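Drelov replacement finger pads: reviewed after three months on bin work
By Raghda Kanaan
May 25, 2020

I bought a set of the Drelov pads for our bench arms in the hope of fixing one fault, and they fixed about half of it. If you are running nested plastic bins past a parallel gripper and getting the same trouble, this may save you a few afternoons.

The fault first. Our job is unstacking and restacking nested plastic bins on a table. The arm goes in from above, one finger inside the rim and one outside, closes, and lifts. With the original bare fingers we had a slip on the lift often enough that I started keeping a log. Out of 227 lifts, 23 ended with the bin on the table or the floor. Most of those were the bin sliding off in the first few centimetres. The ones that worried me were the late drops, where the bin let go at full height and the arm carried on to the next pose with its fingers closed on air.

What I bought

The Drelov kit is a set of stick-on rubber pads, a small bottle of primer and a paper template. I paid $149 through Norelwood, who shipped it quickly and packed it properly. The instructions are a single folded sheet. They are fine up to the curing step, where they give a time but no temperature. Our workshop is cool in the mornings, so I left the first set overnight to be safe.

Fitting took most of an hour. The template is cut for a wider finger than ours and I had to trim it twice. Anyone with tapered fingers should plan on doing the same. Wipe everything down before the primer goes on, then wipe it again.

How they held up

Grip was better straight away. On the grey bins the early slips stopped almost completely, and on the clear ones they dropped to the occasional miss. The clear bins have a glossier rim and I suspect they would give any pad a harder time.

Then, in the third week, a pad came away during a lift. It peeled from the tip and folded under, the bin tilted, and the arm kept closing to make up the difference. The grip force limit caught it, but later than I would have liked. The bin rim cracked and the loose pad ended up wedged at the base of the finger. I hit the stop and we left the arm powered down until I had it out.
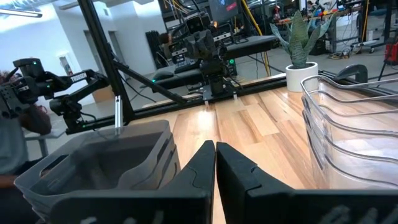

Fingers nearly closed over the table, with the grey bins at left and the clear ones at right. Note the scuffs on the lower surfaces.

Halima Tanui went through the log with me afterwards and pointed out something I had missed. The controller was judging a successful grip by finger position alone. A folded pad holds the fingers apart by a few millimetres, and so does a bin rim. As far as the software was concerned it still had hold of something. We now check motor current as well as position, and check both again at the top of the lift. If either reading is off, the arm stops where it is and waits for a person.

That change did more for the late drops than the pads did. I would make it first, before spending any money.

Support

I wrote to Drelov about the peeling. The reply took a while but it was a useful one. They suggested scuffing the finger face with fine abrasive before priming, a step that isn't on the sheet, and sent a second set of pads at no charge. The second set has stayed put so far. I inspect the edges at the start of each shift and press along them with a thumbnail. Any lift at the corner and the pad comes off.

Compared with the others

I also tried the Husholm sleeves, which slip over the whole finger. They can't peel, but they add bulk and wouldn't fit between two nested rims without shoving the stack sideways. For loose parts on an open table they might be the better buy.

Good points: strong grip on plastic rims, sensible price for the number of pads, decent support once you reach them.

Bad points: poor instructions, template too wide, and a peeled pad can look like a good grip to a basic controller.

I'd give them 3 out of 5. I would buy them again for this job, on the condition that the grip check is sorted out beforehand and everyone at the bench knows where the stop button is.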